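Home Workshop & Kitchen Tips > Automation > Grippers

Setting Up a Two-Finger Gripper Kit for Light Household Sorting

14 comments | 62 shares

Vumotton sells its gripper kit in two versions, single and paired. Both use parallel fingers on short links, with soft-faced pads that slide over the finger tips. The notes below cover the paired version after a month of use on fruit, folded cloths and small kitchen items. Most of them apply to the single version too.

Before you start

Clear the work area of anything you would mind having pushed six inches sideways. A gripper at low speed will not break a mug, but it will move one.

Charge the battery pack fully the night before. The kit runs at reduced grip force when the pack is low and gives no warning beyond a dimmer status light, and a half-closed grip on a heavy fruit is hard to tell from a bad pad.

Check the pivot pins. On our kit two had backed out slightly in shipping. They seat with firm thumb pressure. Do not use a hammer. If a pin will not seat, take the link off and look for plastic flash in the bore.

Wipe the pads with a damp cloth and let them dry. New pads carry a film from the mold, and smooth apples slide on it.

Choosing a surface

A hard counter is the worst place to learn. Round fruit rolls at the first touch and the finger ends up chasing it. A folded towel, a tablecloth over a blanket or a made bed all hold fruit in place well enough for a slow approach. Pull the cloth flat first. A wrinkle higher than the lower edge of the pad will catch, and the finger will drag the cloth along with everything on it.

Once you can pick reliably from cloth, move to a cutting board with a damp dish towel on it, and then to the bare counter.

Picking round fruit

Bring the gripper in low, with the fingers open wider than the fruit by a thumb's width on each side. Center by eye. Close until one pad makes contact, stop, and shift the whole tool sideways until the gap on the other side is nearly gone. Then close the rest of the way. If you close in one motion from an off-center position, the first pad pushes the fruit before the second one arrives.

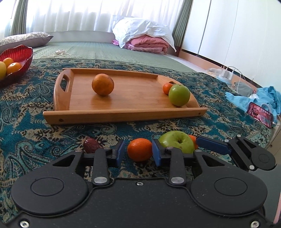 Right pad against the fruit, left pad still clear. Shift the tool before closing.

Grip at the widest part of the fruit. Above that line, the pads squeeze it down into the cloth. Below it, they pop it upward. For small citrus, the middle of the pad should meet the middle of the fruit. Large oranges need more opening and a slower lift, and the dimpled peel helps the pad hold.

Apples are harder. The skin is slick and the weight is often off to one side. Turn the tool so the pads land on the two flattest faces and keep clear of the stem cavity. Soft or wrinkled fruit should be picked at the lowest force setting or by hand. The pads will leave flat marks on a ripe plum at anything above setting 3.

Working with two grippers

Keep one tool still while the other moves. The finger housings are wider than they look from behind, and two of them will not fit over the same piece of fruit without touching. Assign one side of the work area to each hand and leave a gap of one fruit between them.

Passing an item from one gripper to the other is possible but slow. It is quicker to set it down in the middle and pick it up again.

Placing into a tray

Use a tray with a low front rail. Lift until the bottom of the fruit clears the rail, move forward, then lower until the fruit touches the base before opening. Dropping from even a small height on polished wood sends an orange to the far end. Fill the far side first so the fingers do not have to reach over fruit already placed.

Deep bowls are a poor match for this kit. The housings meet the rim before the pads reach the bottom layer. Empty the top layer with the gripper and tip out the rest.

Pads and spares

The stock pads are rated by Vumotton for 2,000 closings. Ours began to lose grip on apples at 1,000 and were still fine on citrus well past that. Preron makes a replacement with a coarser face that fits the same fingers. It holds slick skin better and picks up lint faster, so plan on wiping it twice as often. The Leclerc pad is thicker and reduces the maximum opening, which rules out large oranges.

Do not mix brands on one tool. The thickness differs and the grip will sit off center.

Cleaning

The matte black body shows every speck of dust. A dry paintbrush clears the links and the recesses around the screws. Citrus oil should come off the same day with a drop of dish soap on a cloth. Keep water away from the pivots and put one drop of light machine oil on each after every 350 closings. The counter is under the settings menu, second page.

Rent or buy

Drurkora rents the paired kit by the week, with a spare set of pads and a hard case. For someone who only wants to find out whether a gripper is useful in the kitchen, one week is enough. Buyers should take the single version first and add the second tool later, as the two are sold at the same price either way. The rental case has no slot for the charger, so pack it separately for the return.

Filed under: Kitchen Gadgets, Automation, Reviews & How-To

Contact | Copyright Home Workshop & Kitchen Tips | Back to top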